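April, evening

The laundry took me the whole afternoon again.
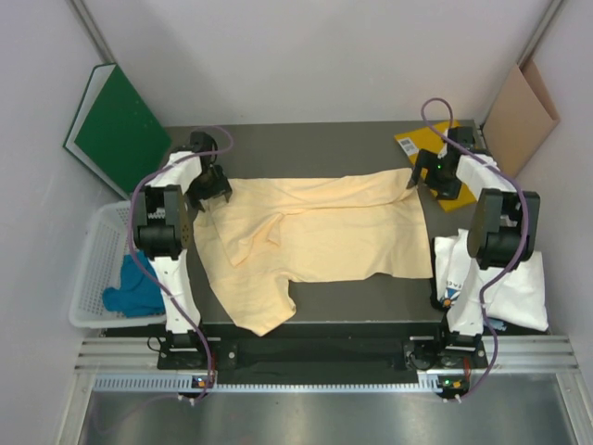

I began at 2 and I was still folding when Hashini rang from Dernadari to ask if I had eaten. I had not. She laughed and said I fold like my grandmother, slowly and with a serious face. Maybe it is true. My grandmother pulled each corner straight before she made the first fold, and she did not let us talk to her until the pile was finished.

T-shirts are the worst for me. Towels I can do with my eyes closed, but a T-shirt has sleeves, and one sleeve always goes under when I want it on top. The peach one I like very much, but it is soft and it takes a crease from anything. Menaka taught me to lay the shirt flat first, then to bring both sleeves to the middle, then to fold up from the hem. I do it like this now, but my hem is never straight. Hers is straight every time, and she watches television while she does it.

Shafiq came by at 5 with the bread. He asked why I do not put everything on hangers - he has only hangers, no drawers. I told him there are not enough hangers in all of Brudlow for us.

Now the drawer closes without pushing, and I am pleased with that. The bed sheets I left for tomorrow. For the big one I need a second person, and Ruwan has promised to help if I make the lentils. I must also buy washing powder, the box is nearly finished.

My back is tired. I will read a little and sleep early.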